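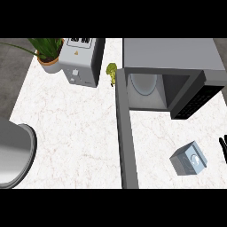 Two arms would be enough to start with, Kieran Blackburn told the Sillevell board last week, provided the money for training and spares was agreed in the same vote. Kershaw wanted more time. The board sided with Blackburn in the end, and the catering firm will go ahead with its first order of kitchen robots, for delivery to the Umdale site in February.

The decision was announced to staff on Tuesday, October 5, 2021. It covers two arms with grippers, a year's software licence, a set of replacement fingers and a simulation package in which kitchen tasks are tried on a computer before any equipment is moved. The arms will come from Ondis, which also quoted for a larger system with an overhead rail. That quote was turned down on cost.

Sillevell cooks and packs meals for care homes and small hospitals. Umdale is its older kitchen and has 52 staff across the early and late shifts. Managers there have had trouble filling posts on the early shift for more than a year, and the company says the robots are meant for fetching, loading and clearing jobs that are hard to cover. No posts will be cut as part of the order.

The plan has been worked on since the spring by Tin-yau Yen, who runs equipment purchasing, and Derek Whitlock from the kitchen side. Their paper to the board runs to 38 pages and lists 254 separate tasks that kitchen staff do in a normal week. Each was marked as suitable, possibly suitable or not suitable for an arm fixed to a worktop. Most were marked not suitable.

"People expect the arm to be the big bill," Yen said. "The arm is one line. Then you have mounting, electrical work, guarding, insurance, the licence every year, and somebody's wages while they learn to run it. We have tried to put all of that in from the beginning."

A good deal of the simulation work so far has been on ordinary countertop layouts, with a microwave, a toaster and pots set out on a worktop. Whitlock said the team had learned a lot about space. An open microwave door takes up room that the arm may also need, and the planners now allow extra worktop beside every appliance with a hinged door. This has changed the budget, as one bench at Umdale will have to be replaced with a longer one.

Small food items are another open point. The grippers quoted for are a general type, and the paper asks for money to be held back in case a softer set is needed for vegetables and bread. Whitlock said he would prefer to decide that after the first month - there was no sense in buying both sets now and leaving one in a cupboard.

Clive Kershaw, who voted against the timetable though he supports the idea, asked for the order to be put off until the next financial year. He said the kitchen's dishwashers were due for renewal and that the two jobs should not compete for the same fitters. The board agreed that the dishwasher work would be done first and that the bench would be changed at the same time, so the kitchen only has to close once.

Leasing was looked at too. Potgieter, a hire company, offered a three-year lease with servicing included, but the terms did not allow the grippers to be changed without a new agreement. Yen said that ruled it out for a trial of this kind, although leasing may be considered again if more arms are wanted.

Staff at Umdale will be offered training places before Christmas. Names should be given to the shift supervisor. Cyril Haworth will manage the installation and is drawing up a list of questions for Ondis, including how long a repair visit takes and which spare parts are kept in the country. A report on running costs is due to go to the board six months after the arms are switched on.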